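Ticket 319
Subject: Dryer stops before load is dry, filter light stays on
Opened: 2018-12-23
Site: Londau, Zallalville branch
Reported by: Consuelo Garrido
Status: Closed

Reported fault
Dryer 2 ends the cotton programme early and the clothes come out damp. The filter light comes on after a few minutes and stays on. Dryer 1 on the same wall works as normal. Customer has cleaned the lint filter twice and switched the machine off at the wall overnight. No change.

First reply
Please check that the outside vent flap opens when the dryer runs. Also tell us which fabrics are in the load, as thin dark synthetics and thick blankets should not go in together. The sensor reads the synthetics as dry and ends the programme.

Customer update
Flap opens, but only a little. Loads have been mixed. Sorted everything again and ran blankets on their own -- better, but the filter light still comes on. 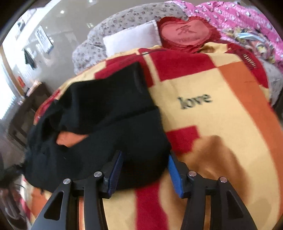
Dark fabric item on the patterned blanket.

Second reply
Mixed loads explain part of the early stop. The light points to poor airflow. Pull the machine forward 300 mm and look at the hose behind it. It should have no sharp bends and no more than 1000 mm of slack.

Customer update
Hose was squashed flat behind the machine and had lint packed in the lower bend. Cleared it by hand, refitted the clip. Light went off on the next run. Blankets dry after one full programme.

Resolution
Blocked hose. Advised to sort by fabric and to check the hose again in March. Spare hose ordered from Llorente, to go to the Ododgate store -- collect with the next parts run. No engineer visit needed.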